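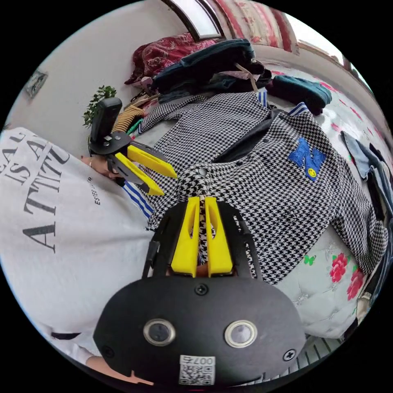

Hundusik, October

Second week with the new folding rules. I spent most of the day on jackets, and I want to get this down while I remember which parts gave trouble.

The rule sheet from Pikora is 14 pages now. It was 5 when I started. Hannelore Pfeiffer wrote most of the additions, and I agree with nearly all of them, but it's too long to keep in your head with a gripper in each hand. I taped the short version inside the cover of this notebook and went by that.

The one I keep coming back to is rule 2: take hold of cloth and nothing else. No snaps, no zipper pulls, no patches. With T-shirts you never think about it. With a lined jacket that has a snap next to the cuff, you think about it every time. I went over the cuff section twice before I was satisfied that the wording works. It says to pinch the sleeve "at or just above the edge," and on the houndstooth that puts the fingers close to the snap. I'd like it to say the fingers have to close flat, with no hardware between them. I wrote that in the margin for Hannelore.

The rule on hands is clear enough. Once an episode starts, the garment is moved with the grippers only. If you reach in with your bare fingers to straighten a collar, you mark the episode as assisted and do it over. I broke this one myself last week without noticing and only saw it in playback. I don't think that's unusual. When a sleeve is twisted, your hand wants to go there. Britta Stöcker says she sets her thumb hard against the handle for the whole take so that she can't let go by habit. I'll try it tomorrow.

Then the argument about the bed. Dasmont, who get the files after us, asked whether we could clear everything off before recording. Our sheet says the opposite. The work area stays as the household has it, other clothes included, and the only things you move are ones that could fall or get caught. I'm on our side of this. A folding policy that has only met a bare table won't do much good in a bedroom. But "could get caught" is vague, and two people will read it two ways. Bag straps, for instance. I would call any loose strap within reach of a sleeve a snag. Britta would leave it unless it's touching the garment. We need one answer, and I don't much care which.

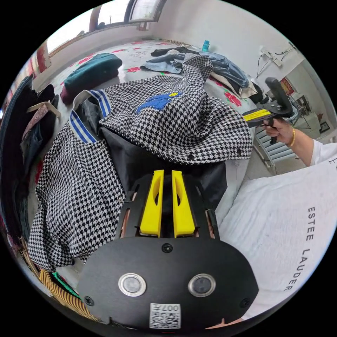 Failed grasps stay in. That's the other thing I had to explain on the phone today. If a finger slips off the cloth, you go back and take hold again, and you don't stop the recording or delete the take to make yourself look better. The reviewer marks the slip. A take only gets thrown out for the reasons on the list: a covered lens, a finger pad out of place, somebody's face in view, or bare-hand contact.

Under the old Sperling procedure we tossed anything that wasn't smooth, and what was left looked very nice and showed a robot nothing about what to do when a sleeve folds under itself -- and sleeves fold under themselves all the time. Jackets most of all. The body has weight, the lining slides, and the sleeves go wherever they like.

Reviewed 48 takes after supper. Most passed. The rejects were nearly all for lenses, so I'm going to ask for the wipe-down to move to the top of the start list. At present it comes after the sync check, and by then people are ready to go and skip it.

Also need to ask Hannelore:
- who signs off when the person recording is also the reviewer
- whether jewelry counts as a snag risk (the sheet mentions sleeves and hair, no jewelry)
- end position for jackets, front up or back up

Batteries are on the charger. Sweaters tomorrow.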